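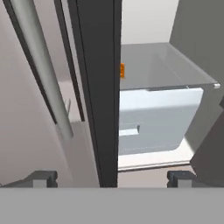
Wrist camera view in the fridge sim, handle on the left, drawer under the glass shelf.

Wide fingers or narrow fingers for fridge doors and drawers?

Posted in Grippers and End Effectors by stunham_bench

Hi all! I've been building up a kitchen task set in simulation and the fridge is by far my favorite part of it, and also the part that eats my evenings. The picture is the view from the wrist camera. You get the long silver door handle, the glass shelf, and the drawer with its recessed grip slot, and I need one gripper that copes with both kinds of handle.

I'm comparing two parallel grippers on the same arm. One is the stock Stirkance model with the wide fingers, and the other is a Celleck with narrow fingertips and a shorter stroke. Same controller, same start poses, same camera mount offset from the flange.

Results so far, 59 tries per gripper on each task: the Stirkance is lovely on the door handle. It closes on the bar, holds, and follows the arc even when my hinge estimate is a bit off. On the drawer it's a mess. The fingers bump the front face, or one goes into the slot and the other lands on the shelf edge. The Celleck gets into the slot nicely but slides down the door handle about halfway through the swing.

So, do I pick one and tune it, or write a tool change into the task? And is anybody getting good drawer pulls without pinching at all? I'd love to hear what you've tried!

Things I have already changed: finger friction (up and down), grip force, approach angle for the drawer. Friction helped the Celleck on the door, but then it started sticking to the drawer in a way I don't believe.

vallejo_arms
Top reply

Great test, I've been through nearly the same one. Skip pinching on the drawer. For a recessed slot you want a hook motion: close the gripper, put the closed tips in the slot, drop until they touch the inside of the lip, then pull straight back. You only need one contact and the width of the fingers matters a lot less. I run it with the wide fingers and the tips turned so they go in edge first. Check the depth of your slot before you copy that, mine is fairly generous.

For the door, keep doing what you're doing with the Stirkance. If you want to give the Celleck a fair shot, let the wrist go soft during the swing. My guess is it slides because the arm is following a stiff arc with the wrong radius, and the short fingertips have less surface to hang on with. I dropped stiffness in the two directions across the handle, kept it firm along the pull, and the sliding mostly stopped. It's a really satisfying change to watch!

Also look at your collision shapes before you trust any drawer number. Lots of fridge models ship with the slot filled in on the collision mesh, so the camera sees a nice pocket and the physics sees a flat wall. That would explain some of your bumps. Turn on the collision overlay and look at the drawer front from the side.

pinchpoint
I would just do the tool change. We did it and it adds up to 9 seconds but who cares in sim. Narrow for drawers, wide for doors, done.

gasket_and_go

One vote for spending time on the camera before spending any more on fingers. In your view the gripper takes up the bottom of the picture, and when you come in low on the drawer I'd expect the fingers to cover the slot right when you want to see it. I tilted my wrist camera up 6 degrees and moved it back a little, and my drawer approach got better with both grippers. I'd have sworn it was a finger problem.

On the sticking you mentioned: try smaller physics steps. High friction with big steps gave me the same glued-on feeling, and it went away when I halved the step. Slower to run, though. I only use the small steps for the part where the fingers are touching something.

I can't help with the Celleck, I've only used the older one and the fingertips are a different shape.

stunham_bench

Oh, this is all so good, thank you. Collision overlay first: the slot was filled in! It was a solid block all the way to the front face, which makes me wonder how the Celleck ever got "into" it. I think the tips were catching on the top edge of the drawer and dragging it out by luck, so please ignore my drawer results for both grippers.

I've cut the pocket into the mesh and the hook pull from vallejo_arms works with the wide fingers. Only 2 tries so far, both fine, and I'm grinning. Camera tilt is next, then the soft wrist on the Celleck, then I'll rerun the whole set and put the table up in this thread.

If anyone has a slot depth measured from a real crisper drawer, please post it. I made mine up.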